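Notes on how the shoe care and children's footwear part of the store set is organized. Written by Shiyu Hao, checked by Lenni Koskela, last edited 2018-01-26.

# Zesitex Footwear Aisle Set

The set covers ordinary shelf work in a footwear store: collecting stray items in a cart, putting them back where they belong, and straightening what is already there. There are 186 clips. Most show hands and stock at close range, so product names can often be read.

## Contents

- `cart/`: items lying in or going into a wire shopping cart
- `clogs/`: children's clogs and sandals on open shelves
- `care/`: polish, tins, and boxed care products
- `boxes/`: stacked shoeboxes

A clip goes in the folder for whatever the hands are working on. If a cart is in use beside a clog shelf, the clip still belongs in `cart/`.

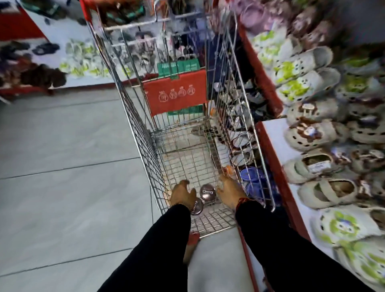 ## Labels

Each clip has one line in `labels.csv` with the item type, the shelf type, and any brand text that can be read. Copy brand text the way it is printed, so "Induslite" and "indus" stay separate entries.

Use `tin` for any small round metal container when the contents are not clear. Use `bottle` for capped liquid polish and `carton` for boxed care products. Shoeboxes are always `shoebox`, even when they stand right behind the polish.

Clogs take a main color and a `printed` or `plain` tag. Price tags are not labeled.

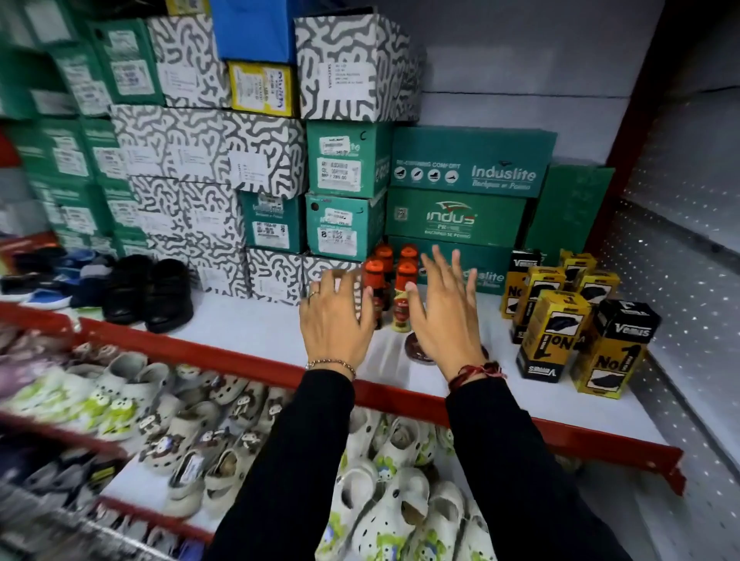

Groups of the same product get one label for the group. If two kinds stand side by side, as with bottles next to cartons, label each kind once. Leave the brand field blank if a hand covers most of the name.

## Known problems

- 7 clips in `boxes/` have no shelf type yet.
- Light gray and beige clogs were mixed up in the first round of labels. Lenni has fixed the first 100 lines, and the rest are still to do.
- Adult sandals are not covered. They are planned for August.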